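Waiting at Gindesville: how passengers use a small airport terminal after its refit
Student project report, Transport and Places module
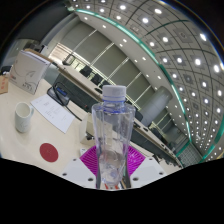 Gindesville Airport reopened its departures hall in April with a new security area, a café called Yook and 190 extra seats. The airport's own leaflet promises "a calmer start to every journey". Our group set out to find whether passengers agreed, and whether any of them could find the toilets.

Background

The old hall was built for one airline and a flying club. By the time the work started it was handling four airlines, and the queue for security regularly met the queue for check-in coming the other way. The refit, designed by Clornier, moved security upstairs and put shops where the old queue used to be. There are now two routes to the gates. The longer one goes past the perfume.

Method

We handed out 600 paper questionnaires over three mornings, starting at 5.30, a time chosen by a member of the group who then overslept. We got 200 back that could be used. A further handful had been filled in by children and were mostly drawings of planes, some of them very good. We also timed walks from the front doors to Gate 6, with and without a suitcase. Grigore Marinescu, who manages the terminal, gave us an interview and a visitor's pass that opened none of the doors.

Findings

Most people liked the light and the higher ceiling. Seating scored well until we asked about sockets. Each block of seats has one pair, placed at ankle height behind the end chair, and we watched grown adults lie on the floor to reach it.

Signs did badly. The toilets are marked by a grey symbol on a slightly lighter grey wall. Skenomier, the firm behind the signs, says in its brochure that the style is "quiet". Passengers used other words, which our supervisor has asked us to leave in the appendix.

Prices at Yook came up often, although we hadn't asked about them. The free water tap beside Gate 2 was mentioned by very few people, possibly for the reasons given in the paragraph above.

Limits of the study

Our sample leans heavily towards early flights and people too tired to refuse a clipboard. The airport counted 2756 departing passengers over the same three mornings, so we heard from a small share of them. We have no figures for the hall before the refit, and had to rely on memories, which were bitter.

Recommendations

Darker toilet signs. More sockets, higher up. A sign to the water tap. Mr Marinescu has read a draft and tells us the first of these is already "in the programme" for next year.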